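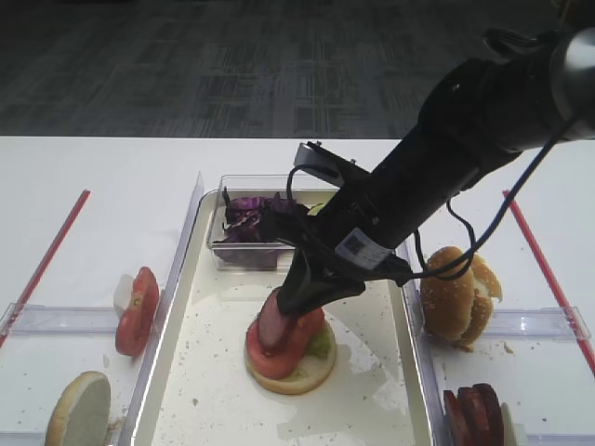
Teaching by Hand: Sandwich Assembly Work Enters Its Second Phase

2023-12-07
By Seraina Fankhauser

Print this article | E-mail this article

The Havis Institute has completed the first phase of its program on teaching food preparation tasks to robot arms through human demonstration. The phase closed with 548 recorded demonstrations of a single task, the assembly of a sandwich on a hamburger bun. All of them were performed by staff operators working by remote control.

The program, known internally as Pană, began in October under the direction of Priit Adomaitis. Its purpose is to establish how much demonstration a robot arm requires before it can handle soft and irregular items without supervision. Earlier work at the Institute dealt mainly with rigid parts supplied by Furnora, where each piece is identical to the last. Food offers no such regularity. Slices of tomato differ in thickness, lettuce folds under light pressure, and sliced meat tends to cling to whatever touches it.

Operators guide the arm from a separate station by means of a hand-held controller. The movements of the arm and the view from the camera on its wrist are recorded together and stored as one demonstration. The order of assembly is fixed for the present phase. The lower half of the bun is placed in the central tray, followed by lettuce, tomato and meat, and the remaining ingredients are kept within reach at the sides and rear of the tray. Red tape on the table marks boundaries that operators are asked to observe when laying out the supplies.

The meat slice has proved the most demanding step. Operators reported that the gripper must be lowered until the slice rests on the tomato, and then opened slowly so that the slice is not drawn upward again. Remigiusz Głowacki, who supervises the operators, has revised the written instructions for this step twice. The current version requires a short pause before the gripper opens. Demonstrations recorded under the two earlier versions have been retained, but are stored separately and will not be used for training until they have been reviewed.

New operators complete 30 practice runs before their recordings are accepted. The Institute considered a shorter period of instruction, but a trial in the first weeks of the program showed wide differences between operators in speed and in the force applied to the bread. The practice runs are now assessed by Mr. Głowacki together with Igor Stępień of the software section. Demonstrations in which an ingredient falls outside the tray are not discarded when the operator is able to recover it, and such recoveries are labeled so that they can be studied as a group.

Cleaning has also required attention. Crumbs and moisture collect on the tray in the course of a session and alter both its appearance to the camera and the way in which slices slide across it. After some discussion, it was decided that the tray would be wiped after every eight assemblies. The gripper fingers are cleaned at the same interval, and staff are reminded to enter each cleaning in the session log.

The second phase will introduce variation in the starting position of the ingredients and will compare remote control with direct guidance, in which the operator takes hold of the arm and moves it through the task. Priit Lepik will be responsible for this comparison. A set of 100 demonstrations by direct guidance is planned, using the same ingredients and the same table arrangement. The software for replaying and annotating the recordings will continue to be provided by Flolier under the existing agreement.

Members of staff who wish to serve as operators in the second phase should apply to Mr. Głowacki through their section head. Previous experience with the arm is not required.

Contact: Havis Institute, Publications Office | © 2023 Havis Institute. All rights reserved. | Back to top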